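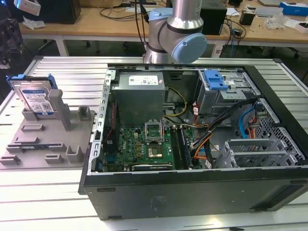 パソコンなんて人間が手で組み立てたほうが早いじゃないですか、とボフミラ・バラーシュは言いました。ジョカムウッド・ロボットクラブの見学会で、いちばん最初に出た感想です。クラブのみんなは、しばらくだまっていました。だって、そのとおりだったからです。

最終更新：7月
印刷する｜メールで送る

ロボットはどうしてネジやケーブルが苦手なの？

みなさんは、ハードディスクを箱のすきまに差しこんだことがありますか。なければ、本だなに本をもどすところを思いうかべてください。すきまを見て、本を持って、すっと入れる。引っかかったら、ちょっとかたむけて、もういちど。おしゃべりしながらでもできますね。

ロボットアームに同じことをたのむと、たいへんなことになります。アームはとても力持ちで、とてもまじめで、おどろくほど気がききません。「本をもどして」では、一ミリも動いてくれないのです。どこにある本を、どの角度で、どのくらいの強さで持って、どこまで運ぶのか。ぜんぶ教えてやる必要があります。

クラブのプログラムは、ハードディスクをひとつ動かすだけで800行になりました。宿題の作文だったら、先生が先にねてしまう長さです。

パソコンの中には何があるの？

デスクトップパソコンの横の板をはずすと、小さな町のようなけしきが出てきます。クラブで使っているケースは、横にねかせて、中身が上を向くように置いてあります。アームは上からおりてくるので、そのほうが仕事がしやすいのです。

緑色の大きな板はマザーボードといいます。町でいえば道路です。部品どうしは、この板を通って話をします。

CPU（シーピーユー）は、計算をする部品です。「パソコンの頭脳」とよく説明されますが、頭脳のわりに、置き場所は自分で決められません。ソケットという四角い席があって、金属のおさえを起こしてから、向きを合わせてのせます。向きをまちがえると、うらの細かいところをいためてしまうことがあります。クラブでは、ここはまだ人間の係です。

メモリは、今やっている仕事をちょっとのあいだ覚えておく、細長い部品です。電源を切るとわすれます。この点では、ブライアン・オコトの部活ノートもだいたい同じです（家に置いてくるので）。

電源ユニットは、コンセントの電気を、部品が使える電気に変えて配ります。中には電気がたまっていることがあるので、ぜったいに開けてはいけません。コードをぬいてあってもだめです。

ハードディスクは、写真や作文をしまっておく部品です。クラブでは青いプラスチックのわくに入れて、灰色の台に立てておきます。

どうして台に立てておくの？

オコトが最初に考えたやり方は、「つくえのてきとうなところに置く」でした。人間ならこれでかまいません。目でさがせばいいからです。

ところがアームは、教わった場所に行って、教わったとおりにつかみます。ハードディスクが指一本分ずれていたら、空気をつかみます。そして空気を、とてもていねいにケースまで運びます。見ているほうは笑いますが、アームはいたって本気です。

そこで、でっぱりやみぞのついた台を使うことにしました。こういう台を「治具（じぐ）」といいます。部品がいつも同じ場所で、同じ向きで待っているように助ける道具です。ロボットの世界では、じまんのロボットより地味な治具のほうがよく働いている、ということがしょっちゅうあります。

いちばんの強敵はケーブル

かたい部品は、まだいいのです。ハードディスクは、きのうもきょうも四角い形をしています。

ケーブルはちがいます。さわるたびに形が変わります。黒や黄色やオレンジや赤のケーブルがからまって、きのうとはべつの方向に曲がっています。アームにしてみれば、毎朝ちがう教室に通わされているようなものです。人間は「じゃまだなあ」と言いながら指でよけますが、「じゃまだなあ」をプログラムに書く方法を、クラブはまだ見つけていません。

フリアン・オルメドは、ケーブルをよける動きを4か月かけて作りました。できあがった動きは、なかなかりっぱです。ケーブルがおとなしくしていてくれれば、ですが。

ナリア杯ってどんな大会？

クラブがめざしているのは「ナリア杯」という、学校のクラブのための大会です。ロボットアームを使って、決められた部品をケースに入れたり、はずしたりします。速さよりも、部品をいためないことのほうが点が高いので、あわてたチームから順に負けていきます。

満点は2000点です。去年のジョカムウッドの点数は、ここには書かないでおきます。部室のかべにははってあるので、知りたい人は見にきてください。かなり小さい字で書いてあります。

やってみよう：人間ロボット

ふたりでできる練習です。ひとりがロボット役、もうひとりがプログラム役になります。

1．ロボット役は目をつぶります。
2．プログラム役は、つくえの上に消しゴムとふでばこを置きます。
3．プログラム役は、ことばだけで、消しゴムをふでばこに入れさせます。使っていいのは「右に3センチ」「手をひらく」のような、はっきりした命令だけです。
4．ロボット役は、言われたことだけをします。気をきかせてはいけません。

「もうちょっと」と言ってしまったら、やりなおしです。ロボットは「もうちょっと」がどのくらいか知りません。弟や妹とやると、「気をきかせない」がとてもじょうずなので、いい練習になります。

それで、人間のほうが早いの？

早いです。今のところ、バラーシュがハードディスクを入れて、水を飲んで、もどってきても、アームはまだ半分くらいのところにいます。

でも、同じことを一日じゅうくり返すとなると、話はべつです。人間はあきますし、おなかもすきます。アームは、千回目でも一回目と同じ顔で、というか顔はないのですが、同じ動きをしてくれます。まちがったプログラムなら、同じまちがいも千回してくれます。

バラーシュは見学会のあと、クラブに入りました。今はケーブル係で、オルメドの作った動きに毎週もんくを言っています。

このサイトでは、ページを見やすくするためにクッキーを使っています。食べられるほうではありません。くわしくは、おうちの人といっしょに「クッキーについて」を読んでください。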